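Nonddale library to stay open late all summer

Night owls, rejoice! The Bhutto Street branch of the Nonddale Public Library will keep its doors open until 11 p.m. starting in June, and the summer calendar that comes with the new hours is the fullest the branch has ever put together.

Readers have been asking for this for years. Until now the branch has closed at 6 p.m., which left plenty of people with day jobs peering through the glass at books they had on hold. The trial last fall, when the building stayed open late for two weeks, was such a hit that the reading room ran short of chairs and people ended up sitting on the stairs with their magazines.

The whole building will be open in the evenings, including the children's floor (until 8), the map room and the big upstairs reading room with the green lamps. The coffee counter run by Prornum Bakery will stay open too, with soup added to the menu after 5. Yes, the cheese rolls are staying.

The summer program has 31 events on it, all free. There are board game nights, a beginner's class in bookbinding, a songwriting circle, and a walk through the old Lisik mill district that starts at the front steps just before sunset. The mill walk sold out its spots in a single afternoon when it was last offered, so a repeat has been added at the end of the summer.

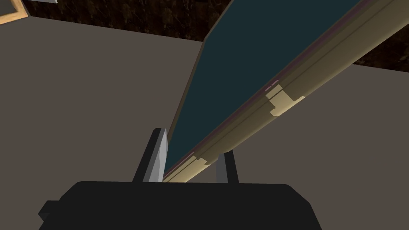 Computer-rendered illustration. Late hours at the Bhutto Street branch begin in June.

The film nights may turn out to be the biggest draw. The branch has dug deep into its local collection and come up with 90 minutes of home movies shot around Nonddale over several decades: parades, snow days, a county fair with a truly enormous pumpkin, and a good long look at the old Lisik footbridge before it was replaced. They'll be shown in the courtyard if the weather is kind, and upstairs if it isn't. Bring a blanket, because the courtyard benches get chilly once the sun goes down.

Anyone with old reels or tapes of their own is welcome to bring them to the front desk. The library will make a digital copy and hand the originals back, along with a copy for the family. The limit is two reels per household for now, and staff expect the waiting list to grow quickly.

Students get something out of the new hours as well. The study rooms on the lower level can be booked until closing, and the printers, which used to shut down half an hour before everyone else went home, will stay on until the last patron is out. The quiet rule applies downstairs only. Upstairs, the songwriting circle has been promised a piano, freshly tuned, and nobody seems to mind the idea of a little music drifting over the biographies.

The last bus from the stop outside leaves at 11:15 p.m., late enough to finish a chapter and still get a seat. Bike racks are by the side entrance, and the parking lot behind Prornum Bakery is free after 6.

Sign-up sheets for the bookbinding class and the mill walks are at the front desk now. Everything else is first come, first seated. Library cards are free to anyone living in Nonddale and take a few minutes to set up with proof of address. Printed calendars are stacked by the returns slot, and the branch's regular morning hours stay the same.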